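Two grippers, one bin of toys

December 27, 2022

I had the arm to myself for most of the holiday break, so I finally did the gripper comparison I have been putting off since February. I have two parallel grippers that fit the same wrist plate. One is the Evik, a plain two-finger unit with long narrow fingers. The other is the Zastus, which is wider, heavier and has a force setting you can change from the controller. I paid for both, so I have no reason to favor either one.

The question was simple. Which one would I rather leave on the arm for sorting small mixed objects?

The job

The task is pick and place. The arm takes a toy out of a gray plastic bin and puts it in one of three boxes, pink, blue or pale yellow. Each box has a round hole in the top, and the toy has to go through the hole. Macarena Zabala suggested the holes. I had been using open trays, and she pointed out that with an open tray you can drop almost anything from almost any height and call it a success.

She was right. The hole changes the job. You have to know where the object sits between the fingers, and you have to let go of it without the fingers pushing it sideways. Both grippers did worse than they had with the trays.

I used the same green cloth on the table for all runs. Bare tabletop gave me glare in the head camera and I lost a lot of depth readings around the shiny items. The cloth fixed most of that. It does slide a little, so I check the position of the boxes before each batch.

The toys are whatever I could find that differ in size and stiffness. Baseball, soccer ball, spiky balls, wooden blocks, a knitted plush, a rope or cloth thing with polka dots, cans. I don't sort the bin before a run. I tip it out, put everything back and start.

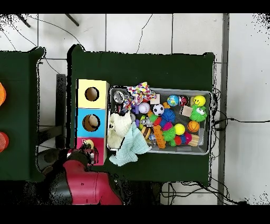 How I ran it

Each gripper got 100 picks per batch. I logged every attempt, including the ones where the fingers closed on nothing. After throwing out the runs where the controller dropped its connection, I had 2776 logged attempts. I had planned on 3000 and ran out of time.

The controller is a Hutapea box that I bought used from a shop in Dosthorpe. It has been fine apart from the connection drops, which come with error 2034 and no explanation. Restarting the box clears it. If you know what causes that code, please write to me.

Speed and approach height were the same for both grippers. I changed the tool offset and the payload setting when I swapped them and left everything else alone.

Results for the Evik

The narrow fingers get down between things. In a full bin that matters more than I expected. It could take a wooden block that was leaning against the wall of the bin, and it rarely dragged a second toy out with the first one.

It is weak on smooth balls. The contact area is small, and if the fingers close above the middle of the ball, the ball squirts down and out. I put thin rubber pads on the fingertips and that helped. The pads need to be replaced often.

It is also good at the drop. The fingers don't need to open far, so they stay clear of the edge of the hole.

Results for the Zastus

Once it has something, it keeps it. I had very few drops on the way to the boxes. The force setting is useful with soft toys. At the default setting it flattened the plush so much that it sprang sideways on release. I turned the force down and that stopped.

The trouble is getting in. The fingers are wide enough that they land on the neighbors of whatever you want. When the bin is full, the arm often stops on contact and has to back off. When the bin is half empty the Zastus is the better gripper, and near the end of a batch it beat the Evik every time.

What is on the arm now

I left the Evik on. My bin starts full, and I would rather have a few dropped balls than a lot of stopped runs. Maximiliano Cantero thinks I should print narrower fingers for the Zastus and keep the force control. I have a drawing for those but have not printed them yet.

I still need to reroute the cables by the table. I have stepped on them more than once, and I would like to rule that out before I blame the controller again. After that I'll repeat the last few batches with new pads and post the numbers split by object.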